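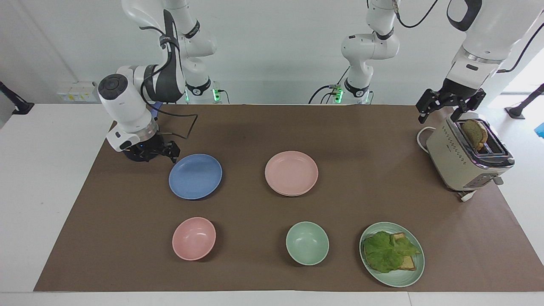 Llevaba desde noviembre queriendo escribir esta reseña y por fin tengo horas suficientes con el equipo para hacerlo con criterio. Compramos el conjunto Pendale de dos brazos para el laboratorio de cocina de Hartono, donde probamos tareas de servicio: poner platos, montar un sándwich, manejar una tostadora, tapar una olla. Adelanto que estoy encantado, aunque con el presupuesto me equivoqué en un par de partidas y prefiero contarlo por si alguien está rellenando ahora mismo la misma hoja de cálculo.

## Lo que me gusta

La instalación, para empezar. Las dos bases van en el borde trasero de la mesa, pegadas a la pared, y dejan libre todo el frente para trabajar (¡qué diferencia con el montaje anterior, que se comía media superficie!). Cada base tiene su luz verde y desde la otra punta de la sala se ve si está encendida. Parece una tontería, pero la miro veinte veces al día.

Las pinzas de dos dedos son lo mejor del equipo. Con el borde de un plato se entienden de maravilla y con el pan tostado son mucho más delicadas de lo que esperaba. La lechuga sigue siendo la lechuga: a veces sale a la primera y a veces hay que repetir. Guðlaug Toft, que lleva la programación, preparó la secuencia del sándwich en una tarde y desde entonces no hemos parado de añadirle variantes.

## Lo que mejoraría

Los cables. Van por fuera, hacen bucles junto a la muñeca y en una mesa con cacharros altos hay que tenerlos muy presentes al planificar las trayectorias. Pendale vende unas guías aparte; yo las habría incluido de serie.

El manual también es flojo en la parte de calibración. Amirul Jugah acabó escribiendo el nuestro, de 28 páginas, y es el que usamos.

## El presupuesto, con números

Aquí va lo que me habría gustado leer antes de firmar el pedido. El precio de los brazos venía claro en la oferta, así que me centro en lo demás:

| Partida | Previsto | Gastado |
|---|---|---|
| Mesa, anclajes y electricidad | 2000 € | 3000 € |
| Menaje, tostadora, mantel y repuestos | sin prever | 1086 € |

La primera línea se disparó por los anclajes. La mesa que teníamos vibraba y hubo que reforzarla, y de paso pusimos más enchufes en la pared. Pedid el plano de la base antes de elegir mesa, en serio.

La segunda ni siquiera existía en mi hoja. Juwita Ginting me preguntó en la reunión de compras con qué iban a practicar los brazos y me quedé callado. Ahora cada tarea nueva lleva su propia lista de objetos, con duplicados, y el gasto ya no nos pilla por sorpresa. Mi consejo es comprar piezas de colores distintos - para revisar después las grabaciones se agradece muchísimo - y buscar formas sencillas al principio.
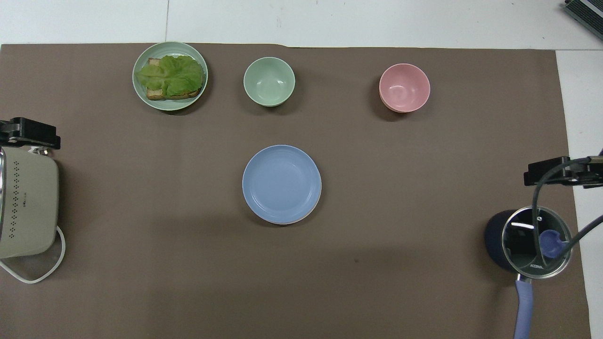 *El puesto con la tostadora, los platos y la olla con tapa de cristal.*

También pedimos oferta a Vungate y a Cada. La de Vungate era muy seria, pero el plazo de entrega no nos encajaba; la de Cada salía mejor de precio y dejaba fuera la formación, que para un equipo como el nuestro era imprescindible. Con Pendale la formación fueron dos mañanas muy bien aprovechadas, y el soporte contesta por escrito y con detalle.

¿Lo volvería a comprar? Sí, sin pensarlo mucho. Para el próximo ejercicio ya he pedido un segundo juego de dedos para las pinzas y las dichosas guías de cable. Si alguien tiene experiencia con dedos de silicona para coger vajilla, que me escriba, porque estoy justo decidiendo eso.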